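How to pour at your first beer festival: a guide for small breweries

Posted 1 May 2018 by Floarea Filip 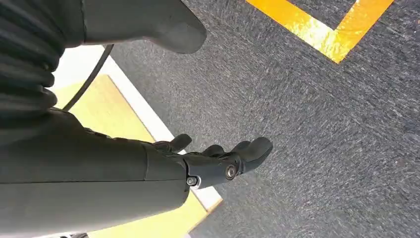

Robotic hand and forearm in dark grey, fingers loosely curled.

If you brew on a small kit and have only ever sold through your own taproom, a festival is a different sort of work. You will pour more beer in five hours than you usually do in a week, in small measures, from equipment that may not be yours. These notes come from our stall at the Wornholm summer festival, where Jollarness has poured for the last four years. Total attendance last year was 1,693, and we were one of 11 breweries in the main tent.

Before you apply

Read the exhibitor form right through. The points to look for are who supplies the cooling, who supplies the gas, whether you are paid by token or by the keg, and who takes back unsold beer. At some festivals the organiser buys your beer outright. At others you bring it, pour it and hand in your tokens at the end.

If it is tokens, ask what each one is worth to you after the organiser's share. We missed this in our first year and made very little.

Check the licence position as well. The event normally has its own, but you may be asked to have a named person on your stall at all times. Put that person on the rota first.

Working out how much to bring

A 30-litre keg gives you 90 third-pint pours at fairly generous waste, though the sums say more. Expect to lose the first few to foam and some at the end when the keg runs low.

For our stall we plan on some 400 pours per session across three beers. The pale goes fastest by a long way, so we bring twice as much of it as anything else. Our dark beer, Yurt, sells slowly until early evening and then runs out. Over last year's three sessions we poured 1,040 measures and took one full keg home.

Bring fewer beers than you want to. Three is plenty for two people behind a table. With five, you spend the day explaining the list.

What to pack

Organisers will say that everything is provided. Pack these anyway:

- two spare couplers of each type you use
- a spare gas regulator and a full set of washers
- beer line, at least five metres, with a cutter
- an adjustable spanner and a keg spanner
- drip trays and two buckets with lids
- line cleaner, sanitiser and a spray bottle
- bar towels, more than seems reasonable
- a head torch
- pump clips or printed cards with the name, strength and allergens
- cable ties and gaffer tape

Print the cards large. People read them over other people's shoulders.

Setting up

1. Get your kegs on site the day before if you can, and let them stand. Beer that has just been driven over a field will pour as foam.

2. Put the kegs where they will stay. Moving a keg halfway through a session means stopping for half an hour.

3. Run cleaner through the lines even if you have been told they are clean. Leave it for the time given on the bottle, then flush with fresh water until you get nothing but water at the tap. Taste it.

4. Connect the gas and set the pressure low to begin with. Bring it up a little at a time until the pour is steady. Long lines need more pressure – write down the final setting for each beer on a bit of tape and stick it to the regulator.

5. Switch on the cooler at least two hours before opening. If it is an ice bath type, find out where the ice is kept and who has the key.

6. Pour a measure of each beer and have both people on the stall taste it.

During the session

Work with one person pouring and one taking tokens. Swap every hour. My colleague Chih-ming Shek prefers to pour for the whole session and I let him, but most people's wrists give out.

Hold the glass at an angle, open the tap fully and straighten the glass as it fills. A half-open tap makes foam. If a beer starts to spit, check the gas first, then the temperature, then for kinks in the line.

Keep a jug of water and a rinse bucket on the front of the table. Offer tasters when it is quiet and stop when there is a queue.

Eat before you open. Drink water all day and leave your own beer until the taps are off.

Packing down

Turn off the gas before you disconnect anything. Flush every line with water straight away – dried beer is much harder to shift the next morning. Count your tokens with the organiser present and get a signature.

Label part-used kegs with the beer and the date. Put the couplers back in their box before you load the van, or they will stay in the field.

Applications for the December winter ale weekend are usually sent out in late summer.

Related guides

Cleaning beer lines at home
Choosing a first keg setup
How to write tasting notes customers will read
Cask or keg for outdoor events?
Storing bottles over winter

Contact us | Copyright Jollarness 2018 | Back to top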